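The Color of the Room Where We Work

For a long time I believed that color was a question for people with money. My parents painted every wall in our house white, and when the white became gray, they painted it white again. I was forty before I bought a can of green paint, and I remember that I carried it home on a Sunday like something I had stolen.

In Pondura, the town where I live now, people are braver. The old weaving company Claveck closed long ago, but its dyers taught the whole valley to trust strong colors. Walk along the river and you pass doors in mustard, plum and bottle green. The paint shop Pleda still mixes by hand and keeps a book with 3944 recipes, each with a customer's name beside it.

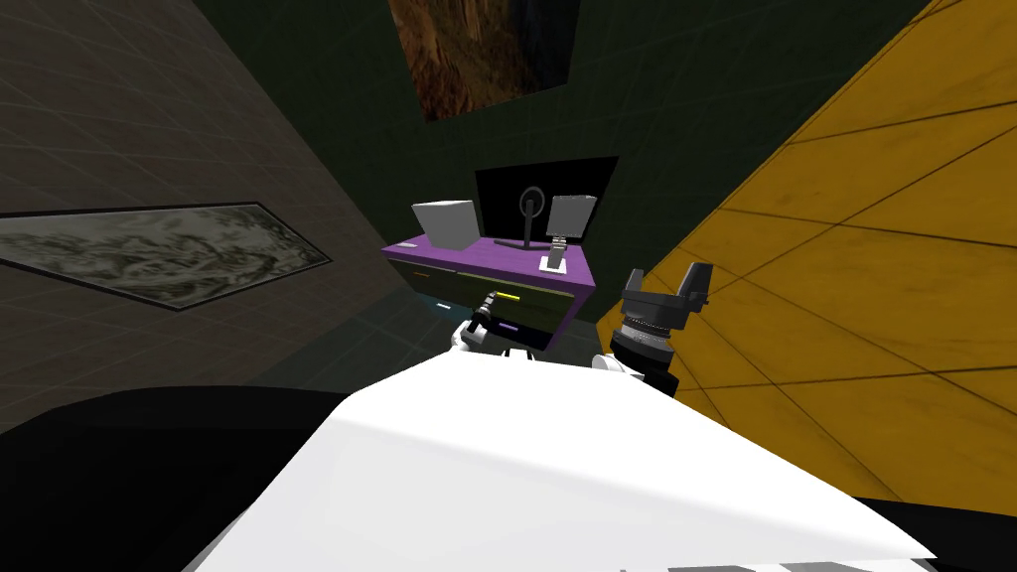 Gorazd Petkov thinks that a dark wall makes a person work more slowly, and that slow is what most of us need. He painted his own study three times before he was content. The first green was too cheerful, he told me, and the second made his tea look bad. With the third he could finally sit down and forget the wall, and he has not changed it in 5 years.

I asked at Pleda if many customers come back so often. The woman at the counter laughed and opened the book. Some pages have more corrections than recipes. People choose a color at noon, under the shop lamps, and then they live with it in the evening, when it is another color. Her advice is to paint a large piece of cardboard and move it from wall to wall for a week before buying anything. A small square on the wall tells you almost nothing – the old color around it will always win.

She also sells small cans for furniture, and these are more popular every October. It is easier to be brave with a chair than with a ceiling. 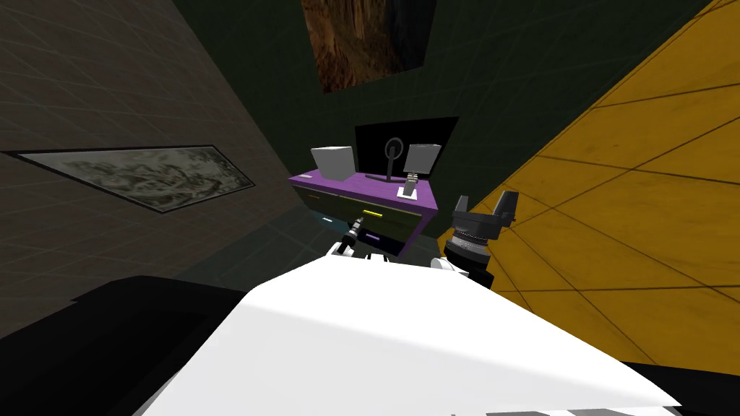 Purple desk, dark green back wall.

The village of Shirima, on the other side of the hill, has its own habit. There the inside of every cupboard is painted in a color that does not appear in the rest of the house. I visited a kitchen which was completely pale, and then my host opened a door and I saw orange, so strong that I stepped back. She is 80 and she has repainted that cupboard herself every spring since her wedding.

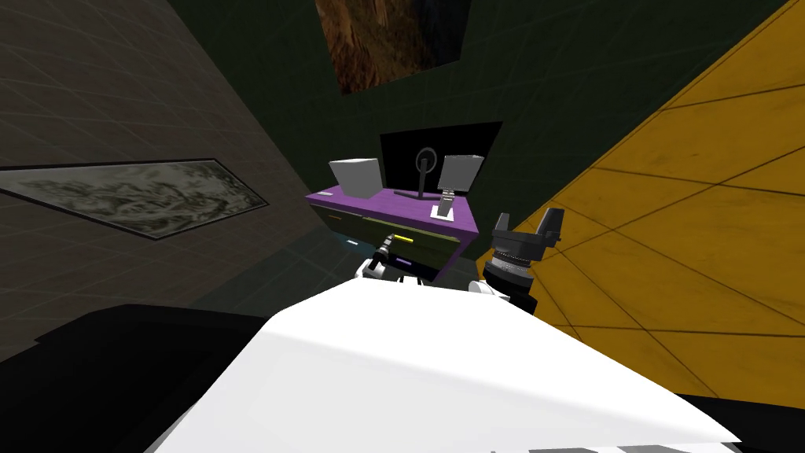 My own study took me most of a winter. I wanted to be sensible, so I made a list of which colors may stand together, and the list became shorter and shorter until only beige was left. Then I threw it away. A purple desk top over an olive-green drawer, with a little yellow handle and a yellow wall close by, would never have passed my list, and yet I could write letters at such a desk with pleasure. I kept my green on the long wall and painted the window frame the color of plums. In the morning it looks almost black. My mother came to visit, looked at it for some time, and asked me what was left in the can.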